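Lakley Soft Toy Care Kit
User guide

Section 7: Checking and surface cleaning long-pile toys

Read this section before using the Lakley brush or foam on any toy with fluffy or fuzzy fur. Short-pile and woven toys are covered in section 2.

You will need a table with a smooth, wipeable top, a shallow plate, a white cloth, the soft brush and the foam bottle from the kit.

Preparing the table

1. Wipe the table and let it dry.
2. Put the toy down and check that you can reach it from both sides without leaning on it. 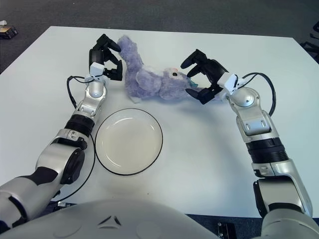

Long fur hides loose stitching, so check the seams before any foam goes on. Part the pile with your fingertips and follow each seam from end to end. A toy with long ears should be laid on its side, as with the pale purple one on the white table, and the ear lifted clear of the body to get at the stitching at its base. Hold the ear part of the way along. Do not lift the toy by it.

Caution: If a seam has opened or an eye is loose, stop and repair the toy first. Foam that gets into the filling is slow to dry and may leave a smell.

Applying the foam

3. Set the plate within reach, next to the toy but not under it.
4. Shake the bottle and press out a small amount of foam onto the plate.
5. Pick up a little foam on the cloth. Test it on a part of the toy that will not be seen and wait for it to dry.

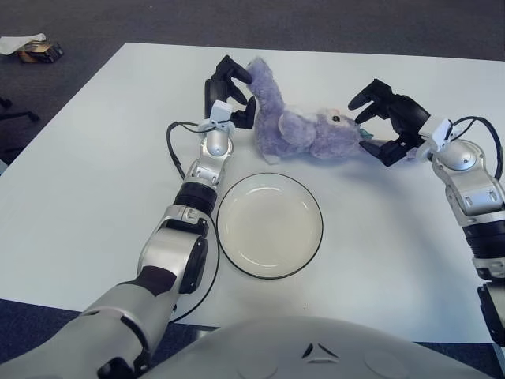
6. If the colour has not moved, work over the rest of the toy in small patches, always in the direction of the fur. Change to a clean part of the cloth before going from a coloured area to a white one.
7. Keep foam away from sewn-in tags and from glued parts.

Note: The foam is for surface dirt only. It will not lift ink or wax. Use Javetti spot remover, order code 341, for these.

Brushing out

8. Leave the toy until the fur is only slightly damp.
9. Stretch it out at full length on the table and hold it steady with one hand. Brush from the tips of the fur inwards, a little at a time. Matted patches may need several passes — do not pull.
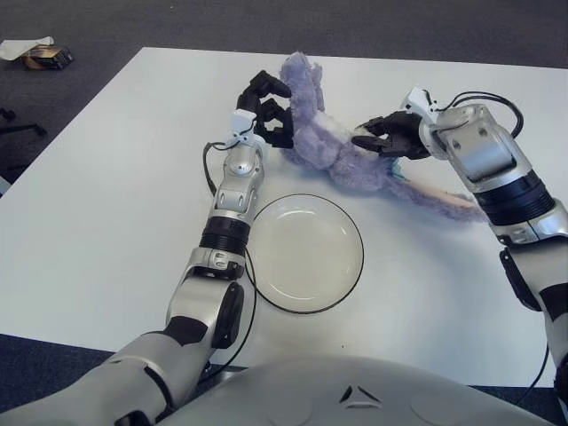

One customer wrote to say that she had always brushed tails first and found the fur thinning where the tail joins the body. We recommend leaving the tail until last and supporting it close to the join while you brush.

10. Turn the toy over and repeat steps 8 and 9.
11. Stand or lay it in a warm room, away from radiators, until dry right through.

Replacement brush heads are sold under part number 133.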